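May 16, 2015
Reading time: 2 min

Colour matching, Gamutia paint range. Six neutral greys were mixed to the Drorkent recipe and brushed out on primed card. Batch 376 dried darker than its reference chip under the north window, although the two agreed under the lamp. The Lalov binder is the only change from the previous batch and should be considered first.
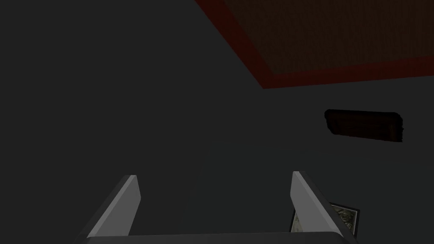 The darkest grey in the range remains the most difficult to judge by eye. A broad matte surface in dark charcoal, slightly lighter towards the middle and right, can be read as one flat colour until a second sample is laid beside it. Colleagues are asked to compare chips edge to edge and to record the light used.

Belmonte card stock: 119 sheets remaining. Batch 376 to be remixed with the former binder and brushed out in 2 coats.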